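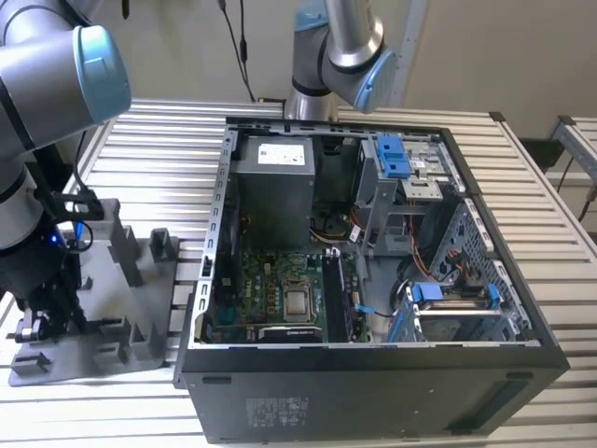 *A desktop tower on its side with the panel off.*

# The Long Life of the Family Computer

My computer is 14 years old and I love it more than is reasonable. It came from a shop called Keogh in Irken, back when Irken still had a shop that sold computers and blank CDs and (for reasons of its own) garden twine. I paid for it in installments. I remember carrying it up to the apartment with my arms wrapped all the way around it like I was rescuing a large dog.

Since then I've written most of my working life on it. Wedding speeches for other people, two terrible novels, a great many letters to the council about the bus. My phone has been replaced so many times that I couldn't tell you what color the last one was, but the tower just sits there under the desk, humming away, warming my left foot in January.

Then in July it stopped. I pressed the button, the fan spun up, the fan spun down, and that was it.

I did what I think most people do, which is press the button again, harder. Then I made toast. Then I looked up the price of a new one and had to go and sit in the yard for a bit.

It was my neighbor Mererid Lougher who told me to open it. She's owned a desktop for even longer than I've had mine, and she talks about hers the way some people talk about a cast-iron pan. "Just take the side off," she said over the fence. "You won't hurt it if it's unplugged." I had lived with this thing all those years and it had never crossed my mind that the side came off! There are two screws at the back. I'd dusted them.

So I laid it down on the kitchen table on an old towel, and I looked inside, and my first feeling was shame. The dust in there had layers. It had felted. I found a paper clip and a quantity of cat hair from a cat who died before the last election but one.

My second feeling, though, was something closer to delight, because I could sort of follow it. I'd always imagined the inside of a computer as a solid block of cleverness with no way in. But there's a lot of air in there, and there are cables that go from one thing to another thing, and the plugs on the ends are mostly different shapes. It reminded me of the cupboard under my grandmother's stairs, where the fuse box and the meter and the Christmas lights all lived together.

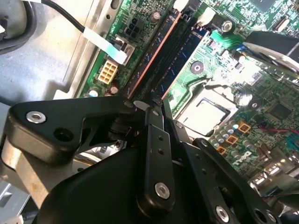

Mererid's theory was memory. The sticks sit in their slots with little clips at the end, and over years of warm days and cold nights they can work themselves a hair loose, or get grubby where the metal meets. You take them out, you wipe them, you push them back until they click. I did this while holding my breath. The click is much louder than you want it to be.

It didn't work, by the way. I'd love to tell you it did.

What I did next was call Trefor Morris, who fixes computers out of the back half of a hardware store and charges less than my hairdresser. He's getting more of these old towers than he used to, he told me. People bring them in with a kind of embarrassed look, expecting to be told to throw them out. Quite often it's the power supply, and a power supply is a thing you can buy in a box and screw in. Mine was the power supply.

"The rest of it'll outlast your chair," he said, and having seen my chair, I believe him.

While it was in his shop I had a week without it, and I found out what I actually had on there. More than 4,000 photos, for a start, and not one of them anywhere else. There was a folder called "sort this" containing 1,252 emails from my sister Carys, saved one by one in the days when I was afraid the internet might be switched off. I lay awake over that folder. I hadn't opened it in years and suddenly I could quote from it.

So now I back things up. There's a little drive that lives in the sock drawer, and on the first of every month I plug it in and go hang out the laundry while it does its business. Tudur Nicholas, who I've worked with forever and who buys a new laptop the way other people buy raincoats, thinks this is all very sweet. He says his things are "just up there" and waves at the ceiling. Fine, Tudur!

The bill came to less than a nice dinner for two. I drove the tower home with the seat belt on it, put it back under the desk, and pressed the button. It took its usual age to wake up. I used to complain about that. I made a coffee while I waited, and answered Carys, who wanted to know if I still had the one about the goose.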